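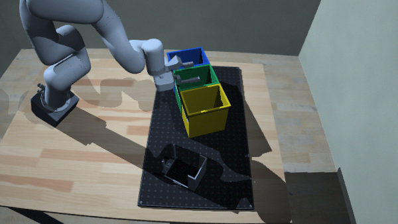 gray arm, light wood table. anyway, garden thread 🧵

1/ So I got a plot! After more than 60 weeks on the list (I checked the app every morning with my coffee like a weirdo) Plotside finally pinged me with a spot at the Garba Street gardens. Plot 246. I cried a little in the parking lot.

2/ First impression: bindweed. So much bindweed. Whoever had it last planted mint straight in the ground too, so the whole back corner smells amazing and is going to be my enemy for years.

3/ Suryani has the plot next door and she came over with a fork and a thermos before I'd even put my bag down. She says don't till it, you just chop the bindweed roots into a hundred new plants. Lift them out whole, long white noodles, and bag them. Do NOT compost them.

4/ I did two hours and cleared a patch the size of a bath mat. My back is furious with me.

5/ Soil update for the soil people: heavy clay on the path side, much nicer near the fence. I did the jar test (dirt, water, shake, leave it on the windowsill) and got a big fat clay layer. Ilham says gypsum, Herman says gypsum is a waste of money and just keep piling on leaves. They have been arguing in my replies since breakfast, please go read it, it's great

6/ What's going in this spring:
- peas, along the fence
- potatoes, to break up the clay (is that even true??)
- chard
- one zucchini. ONE. I've learned.

7/ Tomatoes have to wait. It's only March and we got frost again last night. I've got 3 trays going on top of the fridge and they're leggy already, so if you have a cheap grow light you like, tell me. Mine is old and buzzes.

8/ Someone asked about tools. I have a hand fork, a bucket and my grandma's hoe, which is older than me and better than anything I've bought. I'd like a decent pair of loppers for the blackberry situation. I haven't mentioned the blackberry situation. It's behind the shed and it has opinions.

9/ Water: there's a shared tap by the gate but it's a hike with full cans. Darmawan has a rain barrel hooked up to his shed gutter and says it fills in one good storm. Pricing barrels now. Does anyone paint theirs? Mine would be facing the path and I kind of want it yellow.

10/ Oh and slugs. Tell me your slug methods. I've tried beer traps (gross), eggshells (did nothing) and going out at 10 pm with a flashlight, which works but the neighbors have questions.

11/ Going back tomorrow morning if the rain holds off. Suryani has promised me rhubarb crowns and I've promised her all of the mint she can carry. Pea sticks too, if anyone nearby is pruning hazel, I'll come get them!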